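采访整理，先发出来，错字回头再改。录音里Retamal车间的空压机一直在响，有几句听不清，听不清的都没用。

# 那只手追着袖口走：Jimton项目停机始末

Javiera Farías接电话的时候在吃午饭。她让我等一下，关门，回来第一句话是：“你想先听责任，还是先听原因？”

我说原因。

“那得从仿真讲起。”

Zuritis在Colletdale有一间办公室，在Retamal有一个车间，两边隔着一段不太好走的公路。Jimton是公司去年接下的项目，做一套桌面整理单元：一条机械臂，一个平行夹爪，把散在台面上的小东西一件件拣走放好。厨房用具、文具、水果，什么都有。客户想放在后厨和员工休息区之间。听着不难。Farías负责仿真这一块，场景、渲染、训练数据都归她。视觉和策略归Matúš Vondráček。现场安全归Cristóbal Quiroga。出事那天站在机器旁边的，是操作员Pascual Yáñez。

七月，一个星期二，下午快下班。机械臂本该去拿台面上的锅铲，走到一半拐了弯，朝Yáñez的右手过去，夹爪外壳把他的手腕顶在了料架的立柱上。淤青，没骨折。他用左手拍了急停。

就这么回事。说起来一句话，查起来花了很久。

Farías说训练和测试用的台面都差不多：深灰蓝的一块平面，什么纹理都没有，上面撒几样东西，每次换位置。“我们故意弄得很素。先把抓取做对，再去管背景，当时是这么想的。”

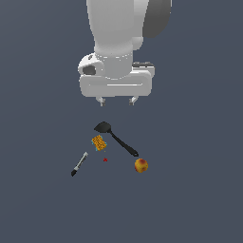 *仿真测试台面。夹爪下方是锅铲、海绵、笔和苹果，海绵右下方的小红点就是后来说的那个标记。*

那个小红点，Farías叫它“靶子”。每一轮开始，程序选一个目标位置，在那里画一个很小的红色标记，给人看的。工程师盯着屏幕，想知道机器这会儿打算干什么，有个红点就方便多了。

“调试用的东西。谁做仿真都会画。箭头，坐标轴，虚线，小方块。我自己的习惯是画红的，因为显眼。”

问题也就出在显眼上。

按设计，这类标记只出现在给人看的窗口里，送进策略网络的相机画面应该是干净的。渲染有两个通道，一个带标记，一个不带。年初换过一次渲染后端，换完以后，那个“不带”的开关失效了。配置文件里还写着关，实际上没人读这个字段。

“字段名改了，”Farías说，“旧名字留在文件里，程序不认，也不报错，悄悄用默认值。默认值是显示。”

她停了一下。“我看过那份文件很多遍。每一遍都看见它写着关。”

我问她训练图像难道没人抽查。有，她说，抽查过。可是抽查的人天天看带红点的窗口，看惯了，看到带红点的训练图也不觉得哪里不对。那个标记又特别小，缩略图里就是几个像素。

---

Vondráček说话很快，快到我回听时要调慢速度。他不肯用“作弊”这个词。

“别写它作弊。网络没有动机。你给它一张图，图里有一个点，这个点和正确答案的关系特别稳定，比锅铲的形状稳定，比颜色稳定，比什么都稳定。它当然用这个点。换我我也用。”

他们的仿真验收跑了1875轮，成功1537轮。团队当时挺高兴。失败的那些主要是滑落和夹偏，细长的东西尤其容易，锅铲柄，笔，都是老问题。Vondráček说他花了整整一个星期分析失败的样本，一眼都没去看成功的样本。

“这是我最后悔的。成功的里面有信息。你如果把成功的拿出来，把红点擦掉，再跑一次，马上就露馅了。五分钟的事。”

后来他们真的做了这个实验。擦掉红点，别的一概不动。夹爪下去，在台面上方来回晃，偶尔碰巧抓到一样东西，大部分时候抓空气。再把红点画到一块空地上，旁边有水果有海绵都不管，夹爪直奔那块空地，合拢，抬起来，什么也没有。很认真地抬起来。

“Javiera当时在我旁边，”他说，“她看完没讲话，出去了。过了一会儿回来，带了两杯咖啡。”

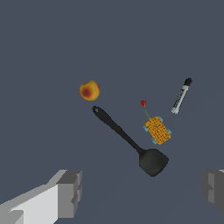 那么问题来了，真机上没有红点，为什么真机测试也能过？我问了三个人，得到三种说法，拼起来才算完整。

先说Vondráček的。真机上策略并不是单独工作的，前面还有一个老的检测模块，给出目标的大致位置，夹爪先被带到那附近，最后一小段才交给网络。最后一小段距离很短，网络就算胡来，也胡来不到哪里去，再加上夹爪张得开，东西又小，合上去多半能碰着。真机试了67次，数据难看一点，但大家都有心理准备，从仿真到真机掉一截很正常。这个“很正常”害了人。他原话：“‘仿真到现实有差距’，这句话什么都能往里装。我们装进去一个bug。”

Farías的说法是，真机试验用的苹果，大多带红。她不敢打包票，可是回头翻记录，苹果的成功率确实比别的高出一大块。网络找不到红点，就找最像红点的东西，苹果上的红色斑块刚好在目标身上。抓对了，理由是错的。

Quiroga的说法最短：“试验的时候台子旁边没有人。”

---

Quiroga是我在车间里见到的，他不愿意在电话上谈。五十来岁，以前在冲压线上干过，说话慢，一边说一边拿粉笔在地上画。给我画的是那天的站位。台子，机械臂底座，料架，Yáñez。光幕在台子前沿，手伸进去，光幕断开，机械臂停。正常情况下就是这样。

“那天光幕是旁路的。”

为什么？

“换料。”

我让他讲细一点。他用鞋底把粉笔擦掉一块，重新画。这套单元每做完一轮，需要有人把东西重新摆到台面上，摆的时候机械臂停在上方等着。原来的流程是断开光幕，机器停，人摆好，出来，按复位，机器重新回零，再开始。回零很慢。一个下午要摆很多轮，大家都嫌慢。于是有了一个“摆料模式”：光幕旁路，速度限到25%，机械臂在原位保持，人摆完了按一下踏板，接着跑。

谁批的？

“我签的字。”Quiroga没绕弯。“签的条件写得很清楚，摆料模式下机械臂保持不动。保持不动，低速只是备用。纸上是这样。”

纸上是这样，软件里差了一截。踏板信号有抖动，踩一下，有时候程序收到两下。第一下进摆料模式，第二下就是“摆完了，继续”。屏幕上的状态灯会变，从黄的变成绿的，但是屏幕在操作员背后。

所以那个星期二，Yáñez踩了一下踏板，以为机器停着，伸手进去摆东西。程序收到了两下，已经在跑了。光幕没有作用。机械臂以低速往前走，检测模块说目标是锅铲，夹爪朝锅铲过去，进入最后一段，控制权交给网络，网络在画面里找红点。

Yáñez那天戴的手套，袖口是红的。

“限速是救了他一只手，”Quiroga说，“可我不想听见有人拿这个当安慰。低速也是一整条胳膊的份量。压在立柱上，再慢也是夹。”

我问他夹紧力的检测为什么没有触发。触发了，他说，比Yáñez拍急停晚。阈值是按抓东西的工况设的，抓重一点的锅具需要余量，余量就留大了。为这个他跟Abelardo Cabral吵过。Cabral是项目负责人，我给他发了两次邮件，打过一次电话，到发稿没有回复。Quiroga只说：“吵过，后来我让步了。这一条也算在我头上。”

---

Pascual Yáñez，手已经好了。他坚持给我看手腕，看不出什么。

他说他第一反应是觉得好玩。“它跟着我走。我往左挪一下，它也往左。慢慢的，像那种，你拿根绳子逗猫。我还想，哟，新功能？”

然后他把手往后收，它也跟过来。再往后就是料架了。

“手到立柱就没地方退了。我就不觉得好玩了。”

他拍急停拍得很及时。急停按钮在左手边，是他自己上个月要求挪过去的，原来在右边，够着别扭。要是还在右边呢？他耸耸肩，没回答，讲起别的来，讲他女儿考驾照的事，讲了挺久。我没打断。后来他自己绕了回来。

“最吓人的是什么你知道吗。是第二天他们让我看回放，台面上那把锅铲，它从旁边过去，理都没理。我一直以为它认得锅铲。我跟它干了好几个星期，天天给它摆锅铲。它不认得。”

他问过Vondráček，那它到底认得什么。Vondráček告诉他，认得红色的小东西。

“那我这几个星期在干嘛呢。”Yáñez笑了。笑完又说，他不怪他们俩，Javiera来医务室看他的时候脸比他还白。他有意见的是踏板。踏板抖不是一天两天了，他报过，口头报的，报给当班的人，当班的人说知道了。没有记录。这件事我向Quiroga核实过，他说确实没有记录，也确实有人记得听到过。现在口头报修一律不算，得写，写在门口那个本子上。本子我看见了，第一页已经写满，字迹各式各样，其中一条是饮水机漏水。

---

内部的事故报告我没有拿到全文，Farías给我念了其中几段，剩下的她说不方便。照她念的，改动有这么几项，我照抄：

- 调试标记和训练画面彻底分成两个进程，训练那边的程序里根本没有画标记的代码
- 配置文件出现不认识的字段，直接报错退出
- 每次验收加一组“抹除测试”，把画面里的东西一样一样拿掉，看结果变不变
- 摆料模式取消，恢复断开光幕、停机、回零的老流程
- 踏板换成带使能的双通道型号，状态灯挪到操作员正前方
- 网络输出的末端位置如果离检测模块给的目标太远，停机

最后一条Vondráček最在意。他觉得早该有。夹爪偏离目标那么远还在继续走，任何一个写传统控制的人都会在这里加一道限位，偏偏做学习的人容易觉得限位会“妨碍”网络发挥。“妨碍就对了，”他说，“就是要妨碍它。”

老流程恢复以后，节拍掉得厉害。客户不满意，这个Farías没有瞒。下半年的交付要往后推，推到什么时候她不肯说。车间里也有怨言，回零慢，等得人发困，Quiroga每天至少听到一次“那个模式什么时候能恢复”。他的回答是不恢复。问就是不恢复。

我问Farías，重新训练的结果怎么样。她叹气。

“差很多。现在是真的在学抓东西了，所以差很多。锅铲尤其糟。那么长一根柄，它老想去夹铲头，铲头是宽的，夹不住。海绵还行。笔看运气。”

她说她有一阵子盯着新旧两条成功率曲线看，旧的那条漂漂亮亮，新的那条趴在底下，明知道旧的是假的，心里还是不舒服。有同事建议把旧的那条从周报里删掉。她没删，在旁边加了一行字，写“目标标记泄漏，无效”。她希望新来的人每次打开周报都先看见这条。

Vondráček那边在做另一件事，翻旧账。公司以前还有几个项目用的是同一个渲染后端，开关有没有失效，训练图里有没有带进别的东西，坐标轴、虚线，都要查。查到现在，又找出一个，标记是绿色的，还没上过真机。我问是哪个项目，他摇头。不能写。

采访快结束时我问了Quiroga一个大概每个人都会问的问题：这种事该算软件事故还是安全事故。

他不喜欢这个问题。“算事故。”然后他又讲了一遍他的四件事，标记、踏板、光幕、阈值。单拿出来哪一件他都见过，在冲压线上见过，在别人厂里见过，当然标记那件没见过，那是新的。他说他以前做风险评估，机器的路径是固定的，画在纸上，人站哪儿、机器到哪儿，圈一圈就清楚。现在机器到哪儿要看它看见了什么。那他就得把它可能看见的东西也写进评估里。手套，袖口，工牌带子，可乐罐。

“我列了一张单子，列到一半觉得没完没了。后来换了个办法，不管它看见什么，有人在里面，它就断电。老办法。”

红袖口的手套已经从Retamal的劳保柜里撤了，换成灰的。Quiroga对此不以为然，觉得这是做给人看的，网络都重训了，换手套有什么用。Yáñez倒是坚持要换。他自己那副没交上去，带回家了，在院子里修枝用。

我走的时候他们正准备在跑一轮，回零，等。Yáñez站在光幕外边，双手插在兜里，看着机械臂慢慢的转回原位，转完了才去拿筐里的东西。

（补一句：上一版发群里的稿子把Farías的职务写成了视觉负责人，错了，她管仿真。已改。Cabral如果回信，我会另外补在文末。）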